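**Senyo Yakubu**
Thread, April 2021

1/ Alle ölen gerade ihre Tischplatten. Ich lese seit Wochen mit und habe ein paar Zweifel, vor allem an dem, was auf den Dosen steht.
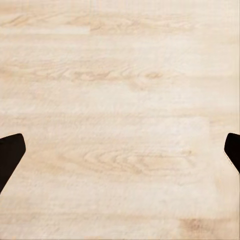
2/ Helle Hölzer sind der Härtefall. Blond gemasert soll es bleiben, geschützt soll es sein, und gelb darf es nie werden. Plemus verspricht alle drei Sachen auf einem Etikett. Bei den ersten beiden gehe ich mit.

3/ »Naturöl« steht übrigens auch drauf. Leinöl ist Natur. Leinöl wird gelb. Wer das schon mal auf Ahorn hatte, weiß, wovon ich rede. Trockenstoffe und Lösemittel stehen dann klein auf der Rückseite.

4/ Ich habe bei Plemus nachgefragt, wie lange »dauerhaft« ist. Antwort: kommt auf die Nutzung an. Aha. Bei einem Esstisch ist die Nutzung, dass man daran isst.

5/ Im Heft von Gindley gab es einen Vergleichstest mit 15 Ölen. Testsieger war Flarkham. Auf der Rückseite vom Heft: ganzseitige Anzeige von Flarkham. Kann Zufall sein. Geprüft wurde auf Eiche, also für helle Platten sagt das ohnehin wenig.

6/ Weil jemand fragt: ja, ich habe Flarkham selbst gekauft. 73 Euro der Liter. Nach dem zweiten Auftrag sah meine Probeleiste aus wie die mit dem Baumarktöl daneben. Vielleicht sehe ich den Unterschied in zwei Jahren. Vielleicht ist da keiner.

7/ Was mich wirklich stört, ist der »Seidenglanz-Effekt«. Der kommt bei mir vom Schleifen. Sauber bis 180, wässern, trocknen lassen, nochmal leicht drüber. Kostet einen Nachmittag und ein paar Blatt Papier, deshalb wirbt wohl keiner damit.

8/ Hartwachsöl ist auch so ein Wort. Wie viel Wachs muss rein, damit das so heißen darf? Ich habe auf keiner Dose eine Zahl gefunden. Falls hier jemand Datenblätter hat, her damit.

9/ Mykhailiuk schreibt wenigstens dazu, dass Rotwein nach fast zwei Stunden einen Fleck hinterlassen kann. Das ist die einzige Angabe im ganzen Regal, mit der ich etwas anfangen konnte. Teuer ist das Zeug trotzdem.

10/ Und nein, Seife ist auch kein Wundermittel. Schön hell, das stimmt. Dafür steht man dann regelmäßig mit dem Lappen da, und Fett zieht trotzdem ein, wenn man einmal schlampt.

11/ Ölgetränkte Lappen bitte ausgebreitet draußen trocknen oder in Wasser legen. Die können sich selbst entzünden. Steht auf allen Dosen, meistens unter dem Strichcode.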